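Sorting out the cord box

I finally went through the cord box in February. It had been sitting under the desk since we moved to Sterkadstead, and before that it sat in a closet in the old place for years. Every time I needed a charger I pulled out one cord and five others came with it, so I would push the whole lot back in and buy a new charger. I started after breakfast thinking it would take an hour. It took until almost 3:00 in the afternoon.

The method was simple. I put cardboard down so I wouldn't scratch the table, tipped the box out on the floor, and brought things up one at a time. Each thing got looked at, wiped if it needed wiping, and put in one of the piles: keep, give away, recycle. I also started a pile for things I couldn't identify. That pile got big fast.

Most of it was what you would guess. Phone chargers for phones we don't own anymore. Two printer cables. An antenna lead. A black power brick marked Iltik that belonged to something, and I still don't know what. Smaranda Bălan, who lived downstairs from us in the old building, once gave me a bag of her own spare cords when she was moving out, and that whole bag was still in there with the knot in it. I opened it. It was more phone chargers.

The thing I was happiest to see again was the power strip. I had been convinced I left it behind in the move, and I had bought a cheap one to replace it that never fit any of my plugs very well.

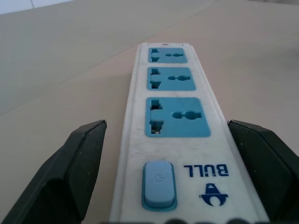 The old Bull strip, with a few scuffs and some dust on it.

It's a white one with three blue sockets and a switch on the end. What I like is that the sockets are the universal kind, with openings for both flat and angled pins. I have a mix of plugs from living in different places, and with a regular strip I end up stacking adapters on top of adapters, and then the whole thing leans out of the wall. The other good thing is that the sockets are in one row, so the strip can lie along the back of a desk without taking up much room.

Cleaning it was easy. With the strip unplugged I went over the top with a barely damp cloth, then used a dry paintbrush for the edges of the sockets where dust likes to sit. Don't spray anything at it. I looked over the housing for cracks and brown marks and ran my fingers down the whole cord feeling for nicks. I do this with anything that has been in a box for a long time. A strip with a bad cord isn't worth fixing and should go to recycling.

I also read the small print on the bottom of everything that was going back into use. The space heater doesn't go on a strip at all. It gets its own wall outlet. The electric kettle is the same. Florin Barbu, my brother-in-law, ran a heater and a toaster off one old strip in his garage for a whole winter and ended up with a melted plug, and I have been stricter about it since I saw that plug.

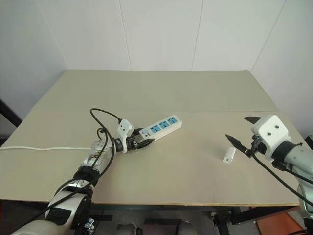

Plug adapters were the next problem. They are small and they roll, and I had been keeping them loose in the bottom of the box where everything else landed on top of them. I now have them in an old Tudose cookie tin with a lid. The tin is in the same drawer as the batteries. It isn't a very clever system but I have been able to find an adapter every time I have wanted one.

For the cords I kept, I did the following. Each one is coiled loosely, about as wide as my hand, and held with a strip of hook and loop tape. I used to wrap them tight around the brick and I think that is what killed two of my laptop chargers, right where the cord comes out. Then a piece of masking tape goes around one end with the name of the thing it belongs to. If I couldn't name the thing, the cord didn't stay. The one exception is the Iltik brick, which I am giving until summer.

The box itself is gone. The keepers fit in a Platley drawer organizer that I already had, which used to hold craft paint. It has 12 compartments and I am using nine of them. The long extension cord wouldn't fit, so it hangs on a hook inside the closet door.

The giveaway pile went to the swap shelf at the library and was mostly picked over by the next morning. The rest went to the electronics bin at the town recycling center. They take cords and chargers there for free, but they want batteries kept separate, so check your bag before you go. I had to stand in the parking lot and dig two out of mine.

The strip is on my desk now with the lamp, the monitor, and one phone charger plugged into it. I still have to do the drawer with the light bulbs. Some of those are for fixtures in the old apartment.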